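Chapitre 7
Le bois qui bouge : comprendre un matériau qui n'a rien demandé

Objectifs du chapitre
Expliquer pourquoi une planche change de largeur au fil des saisons.
Distinguer retrait radial et retrait tangentiel.
Lire le fil d'une face avant d'y poser un outil.
Choisir un débit adapté à un plateau de meuble.

7.1 Une commode en procès

En novembre, l'atelier Flinen livra à une cliente de Fovurstead une longue commode en bois sombre, plateau massif, assemblages irréprochables, facture à l'avenant. L'hiver passa. Le chauffage aussi, si l'on peut dire, puisque la cliente vivait en toutes saisons à la température d'une serre à orchidées. Le mardi 1 avril 2025, elle écrivit pour signaler que le plateau s'était fendu dans toute sa longueur. L'atelier crut à un poisson d'avril et ne répondit pas, ce qui n'arrangea rien.

L'ébéniste Sadia Marwat, appelée à trancher, rendit un rapport de deux pages dont la première portait presque entièrement sur les vis. Le plateau avait été fixé au bâti par des vis serrées à fond, des deux côtés, sans le moindre jeu. Le bois avait voulu rétrécir, les vis s'y étaient opposées. Le bois gagne toujours ce genre de discussion, et il la gagne en se fendant, un peu comme ces plaideurs qui préfèrent se ruiner plutôt que de céder une haie.

Tout le chapitre tient dans cette commode. Il faudra pourtant l'étirer sur une trentaine de pages, car le programme l'exige et que le détail a son importance.

7.2 Ce que raconte le fil

Un arbre pousse en hauteur et en épaisseur. Les cellules qui conduisent la sève sont allongées dans le sens du tronc, serrées les unes contre les autres, et leur direction générale s'appelle le fil. Quand on scie une planche, on coupe à travers cet empilement selon un angle que le scieur a choisi, ou que le hasard a choisi pour lui. Les lignes que l'on voit ensuite sur la face dépendent donc autant de la scie que de l'arbre.

Des lignes serrées et à peu près parallèles indiquent souvent un débit sur quartier. Des dessins larges, en flammes ou en ogives, trahissent un débit sur dosse. Entre les deux s'étend le vaste territoire du débit faux-quartier, où les manuels deviennent prudents et les marchands de bois lyriques. Sur les essences foncées, l'exercice se complique : il faut incliner la planche sous une lampe, attendre, recommencer, et accepter de passer pour quelqu'un qui parle aux meubles.
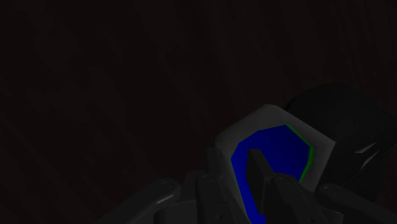 Peut-on connaître le débit d'un plateau en regardant seulement sa face supérieure ?
La face donne un indice, le bois de bout donne la réponse. C'est à l'extrémité de la planche que l'on voit la courbure des cernes et leur angle avec la surface ; sans cette vérification, on prend facilement un faux-quartier pour un quartier, surtout lorsque le vendeur a intérêt à la confusion.

7.3 L'eau, locataire difficile

Le bois fraîchement abattu contient de l'eau sous deux formes. L'eau libre occupe les cavités des cellules et s'en va la première, sans faire d'histoires : la planche s'allège, ses dimensions ne changent guère. L'eau liée, elle, est logée dans les parois mêmes. Tant qu'elle reste, les parois sont gonflées. Dès qu'elle part, elles s'amincissent, et la planche rétrécit avec elles.

Le seuil entre les deux régimes se nomme point de saturation des fibres. On le place ordinairement vers 30 % d'humidité, avec des écarts selon les essences. Au-dessus, il ne se passe presque rien de mesurable au mètre. Au-dessous, tout commence.

Précisons le calcul, que les étudiants inversent avec une belle constance. Le taux d'humidité rapporte la masse d'eau à la masse du bois anhydre, et non à la masse totale. Un échantillon qui pèse 133 g à l'arrivée et 100 g après passage à l'étuve contenait 33 g d'eau ; son taux est de 33 %. Certains bois très gorgés dépassent ainsi les 100 %, ce qui choque chaque année un lecteur au moins, lequel nous écrit.

7.4 Trois directions, trois caractères

Le bois ne rétrécit pas de la même façon dans toutes les directions. Dans la longueur, le retrait est si faible qu'on le néglige d'ordinaire. Dans le sens radial, du cœur vers l'écorce, il devient sensible. Dans le sens tangentiel, le long des cernes, il est couramment le double du précédent. 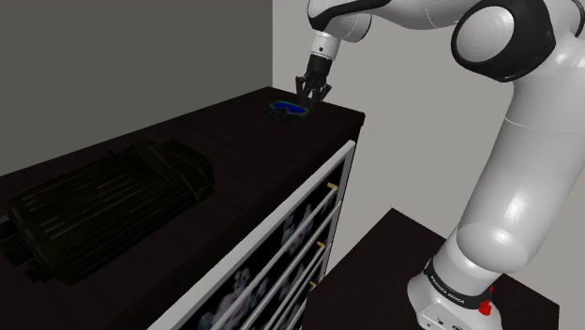
Cette inégalité suffit à expliquer la plupart des déformations connues. Une planche sur dosse présente une face plus proche du cœur et une autre plus proche de l'écorce ; la seconde rétrécit davantage, et la planche se creuse de ce côté-là. On dit qu'elle tuile. Une planche sur quartier, dont la largeur suit la direction radiale, se montre plus stable, plus chère aussi, et son propriétaire en parle volontiers à table.

Prenons un plateau de 900 mm de large, débité sur dosse. Supposons un coefficient tangentiel de 0,25 % par point d'humidité perdu. Si le bois passe de 12 % à 8 %, il perd quatre points et se rétracte de 1 %, soit 9 mm. Neuf millimètres, c'est peu pour une route. Pour un meuble vissé des deux côtés, c'est une condamnation.

7.5 Laisser du jeu, ou l'art de céder à temps

Les anciens ne disposaient pas de nos coefficients et s'en sortaient convenablement. Le panneau flottant dans sa rainure, l'emboîture à languette, le taquet de bois coulissant sous le plateau relèvent tous d'un même principe : on maintient la pièce à plat tout en la laissant aller et venir dans sa largeur. La colle, dans ces ouvrages, brille souvent par son absence.
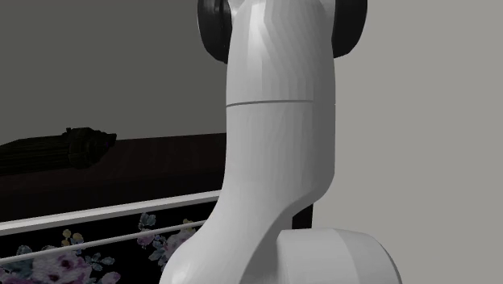

Les solutions modernes reprennent l'idée avec du métal. L'équerre à trou oblong, orientée perpendiculairement au fil, autorise le glissement de la vis. Le taquet en Z, pris dans une saignée du bâti, fait de même. On fixe fermement le plateau en son milieu, ou le long du chant avant si l'on tient à conserver un affleurement en façade, et l'on ménage le jeu partout ailleurs.

Reste la finition. Huiles, cires et vernis ralentissent les échanges d'humidité avec l'air et n'en suppriment aucun. Il convient de traiter la face inférieure du plateau comme la face supérieure, quoique personne ne la voie, à l'exception des enfants et des experts judiciaires.

La section suivante reprend la commode de Fovurstead, coefficients en main, et demande au lecteur de redessiner ses fixations. On se munira d'une règle, d'une calculatrice et de la table de retrait placée en fin d'ouvrage.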